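Community > Notice Board > Calls for Participants

Lids and Tubs Wanted, and People to Sort Them - Castport Kitchen Swap
Posted 14 Dec 2021 | 29 shares | 2 comments
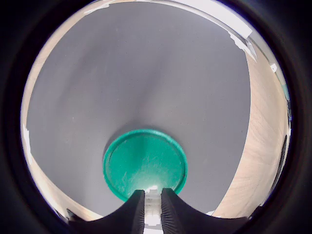
Do I have to bring the tub that goes with my lid?
Bring whatever you have, with or without its partner. Finding the partner is what the sorting days are for.

We are looking for friendly, patient people to join us for two mornings of matching food tubs with their lids at the old Zernutmont shop, and we would dearly love to hear from you if you have ever stood in front of a cupboard with a good lid in one hand and nothing to put it on. Our last swap, in August, left us with 126 lids that fit nothing we own (Fidelina Restrepo tried every one of them!), and they deserve another go.

You don't need any experience. We'll ask you to wash, dry, try lids for size and put the pairs out on the tables - sitting down is perfectly fine, and so is chatting. Scuffs and scratches don't bother us, but please leave cracked pieces at home. Lunch is on us both days, and you may take home any pairs you like.

To put your name down, leave a note for Salim Obura at the shop counter with your phone number and which mornings suit you. Children are welcome with a grown-up, and if you can only manage an hour, come for the hour and we'll be glad of it.

Recent notices
Jar labels: help us peel them
Cárdenas Street bake sale needs tables
Astis choir seeks altos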